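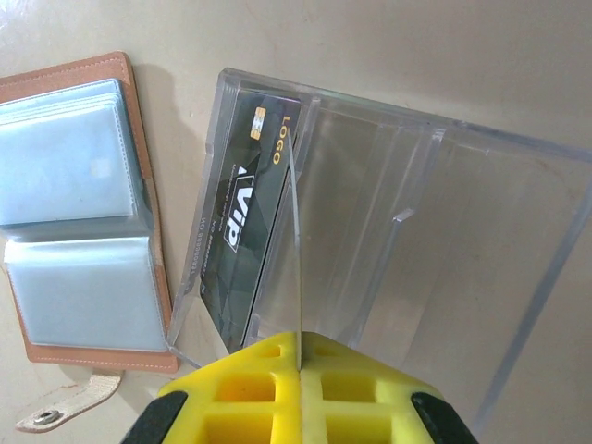 Clear tray with the long compartments, yellow gripper in front.

Notebook, May, started 9:40 in the morning and finished after lunch

Wovard checkout on phones, continued. Picking up from the last entry, where I'd promised to stop fiddling with the product page and go look at the address form. I did fiddle with the product page a little more (sorry), but only to put the size picker back where it was. The sticky version covered the price on short screens and I got tired of looking at it.

So, the address form. I pulled the phone sessions that reached it and didn't place an order, and after throwing out our own test traffic I had 1487 of them. That's plenty to poke at. I wanted to see which field was the last one touched before people left, and I would have bet my lunch on the phone number. Wrong! It's the postal code, by a mile, and the phone number is way down the list after "apartment or unit."

I spent a good while trying to work out why anybody would quit on a postal code. Tried it on the old small Android from the drawer and there it was within a minute. The keyboard comes up, the page scrolls to keep the field in view, and the Cloutier theme re-measures the header at the same moment. The header thinks it has more room than it has and grows the promo strip back. The strip pushes the field under the keyboard. You're typing into something you can't see, and if you type it wrong the red message is under the keyboard too. Then you tap Continue and nothing seems to happen. I'd leave too.

It doesn't do this in the desktop browser's phone preview, which has no keyboard. That explains how it got past all of us. Please, everyone, when you sign off on a form, use a phone in your hand. Any phone. The drawer isn't locked.

What I changed on the staging copy:

The promo strip stays gone once checkout starts. No free shipping banner, no newsletter line. If Wovard's marketing folks want it back they can have it on the cart page, where there's no typing.

The postal code field asks for the plain number keyboard when the country is US, and the ordinary one otherwise. I first had numbers for everybody, then remembered Canada. Glad I remembered before the client did.

Error messages moved above the field. Looks slightly odd on a wide screen, I'll admit, but on the phone it's so much better that I'm willing to argue for it.

City and state get filled in from the postal code, still editable. I went back and forth on whether to hide them until the code is in. Left them showing for now. A form that grows while you fill it in makes me nervous, and the header bug is fresh in my mind.

Then the payment step, and here I lost most of an hour. Rikenska loads its card box in its own little window inside ours, and our stylesheet can't reach into it, so the text in their box comes up smaller than ours. Small enough that an iPhone zooms in when you tap it, and then doesn't zoom back out. You end up panning sideways to find the Pay button. I knew about the zoom thing from the last retailer we did, and had completely forgotten it. There's a setting in Rikenska's config for base text size. I set it to match our fields and the zooming stopped on both iPhones we have here. Not tried on a tablet.

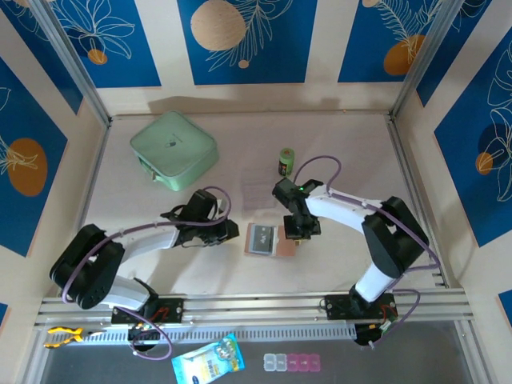

While I was in there I counted the requests the checkout page makes on load. 38, on a page with one form on it. A bunch of them are for things that only matter on the home page: the carousel script, the store finder map, and the font weight that I'm fairly sure gets used in one heading. I took out what I could without touching the shared template and got down to 29. The rest is baked into Cloutier and I'd need to fork the checkout template to go any further. I'm tempted, but then every theme update becomes our problem, and we said at the start of this job that we wouldn't. Leaving it alone until somebody talks me into it.

Side question I keep coming back to: should the phone checkout be its own set of pages? I was pretty firmly against that in April. One set of templates, one place to fix things, everybody's happy. But I keep finding bits of the desktop layout that are downloaded, measured and then hidden on a phone, and the header bug came straight out of that arrangement. I don't think I've changed my mind yet – a separate phone cart would mean testing every coupon rule twice, and Wovard has some truly strange coupon rules. Maybe a middle road, same templates but with the checkout parts picked on the server. I'll sketch it and see if it looks awful.

Also tested store pickup. Clarnstead is still the only store switched on, and the pickup option shows up for everyone, wherever they live. I typed in an Oregon address and was cheerfully offered pickup in Clarnstead. Needs a distance check, or at least to sit below home delivery instead of above it. I moved it below on staging. Distance check is for the client to decide, I've put it in the questions doc.

Still open:

Autofill on Android puts the full name into the first name box. Only with a saved address, never when you pick a name from the keyboard.

The back button from payment clears the gift note. Saw it 3 times and then couldn't make it happen again, so I have no steps to give anyone.

Order summary is collapsed by default on phones and the little arrow is too pale. I'd make it darker and put the total next to it.

Staging has all of today's changes on it except the Rikenska text size, which lives in their dashboard and has to be copied over by hand when we go live. I've written it on the release list as well.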